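Plivgate Forums > Handheld grippers > Faults and failures

Left gripper losing track halfway through an episode

rarkbench
Posts: 172
February 16, 2019

Started this week and driving me up the wall. Two handheld grippers, marker plates on top, Cistar tracking software. The right one behaves. The left one is fine until I bring the jaws in towards the middle, then its pose jumps 40 mm sideways, stays there for a bit and comes back as if it had popped out for milk. Of the last 27 episodes I've had to bin more than I've kept.

Log says error 1623 every time. The manual's entry for 1623 reads "tracking error", so that's cleared that up.

Already done: recalibrated, swapped the two plates over, restarted everything, restarted myself.

mamani_user
Does the fault follow the plate or stay with the hand?

rarkbench
Stays with the hand. Left jumps whichever plate is on it.

solderblob
Cable. It's always the cable. Wiggle it where it leaves the back of the gripper and watch the log.

tepidcoffee
It isn't always the cable. If the pose is coming from the plate, a bad cable gives you missing jaw readings. It doesn't shift the whole gripper 40 mm to one side. My money's on the software mixing up the two plates when they get close together.

Can you post the bench with both grippers where it goes wrong?

rarkbench
Same position as when it jumps, near enough. And yes, I know the board wants a wipe.
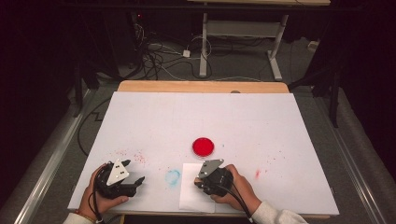

Right gripper over the paper, left one pointing at it, red dish behind.

solderblob
Look at the curl in that left cable, going down past your wrist. I'd be a nervous wreck too.

tepidcoffee
The right one's looped as well and you haven't accused that of anything.

What I see is two plates with the same sort of dots on, at more or less the same height, not very far apart. Did you make a new set of plates recently, by any chance? If both have ended up with the same pattern numbers, the tracker will pick whichever it fancies.

rarkbench
I printed new ones at the start of February. From the same file. I'm going to go and have a quiet look at that file.

mamani_user
That would explain why swapping them did nothing. Doesn't explain why only the left jumps, mind.

tepidcoffee
Could be the right simply gets matched first. Guessing there.

rarkbench
Right. The file has two pages and I printed page one twice. Both plates are, as far as Cistar is concerned, the same plate. Page two is now printed and fitted and I've done a short run with no 1623. Not calling it fixed until I've had a full session out of it.

solderblob
Still change the cable.

rarkbench
I wiggled it for you. Nothing in the log.

solderblob
Wiggle it when it's warm.

safetyfirst_ish
Coming in from the arm side of things – please check whether any of the bad episodes got through before you play them back on hardware. We had a smaller jump than yours in a recording at Rarkthorpe and the arm followed it faithfully into a clamp. There was no speed limit set on playback. There is now.

tepidcoffee
Bit dramatic for a handheld set-up, surely? Filter it at training and move on.

safetyfirst_ish
You haven't had to order the wrist joint.

rarkbench
Nothing's been played back yet, luckily. I'll go through everything since the new plates went on and throw out anything with a jump in it. Is there a way to search Cistar logs by error number, or is it scrolling?

mamani_user
Scrolling. Export to text first and search that, it's quicker.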